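Posted in March by the Jernau kitchen table blogger

So I finally did it. I signed up for the Arnutano swim, the long one, all 2,610 meters of it across the lake and back. I've been saying "maybe next year" for 4 years now and I think even the cat was tired of hearing it.

If you're new around this blog, I learned to swim properly at 38. Before that I could do a sort of dog paddle with my chin up, enough to get from the pool steps to the rope and back, and I was pretty proud of it! Then my doctor told me to find something easier on my knees than running, and the pool at Setex was on my bus route (and cheap before eight in the morning), so off I went.

The first month was awful. I swallowed half the shallow end. I kept holding my breath without knowing it, then coming up gasping after one length like I'd been chased. What fixed it was humming. You put your face in and hum, any tune at all, and the air has to come out. I did most of that winter to the same two lines of a cereal jingle and I still catch myself doing it.

Tuesday is my long day now. I do 2,000 meters, get out, eat a banana on the bench and feel like a queen – then I'm useless until lunch.

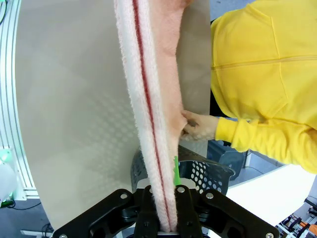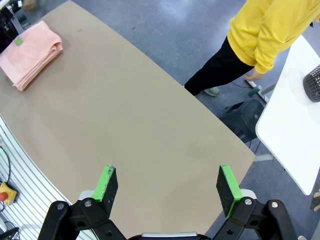

The part I'm nervous about is the cold. Pool water has made me soft, and the lake in early summer is a whole different animal. I bought a secondhand wetsuit from the Janssen shop down by the station and it took me so long to get into it that I had to sit down afterward. It pinches under the arms a bit, but the lady there said to rub some balm on my neck and shoulders and give it a few swims before I complain.

Then there's the steering. No black line on the bottom of a lake! I practiced in the pool with my eyes shut for six strokes at a time and hit the lane rope every single go, always on the left. So I pull harder with my right arm, I guess? I'm trying to look up every eight strokes and fix it as I go. If any of you have done Arnutano and remember what you aimed at on the far side, leave me a comment, I'd love to know before I go up there to practice.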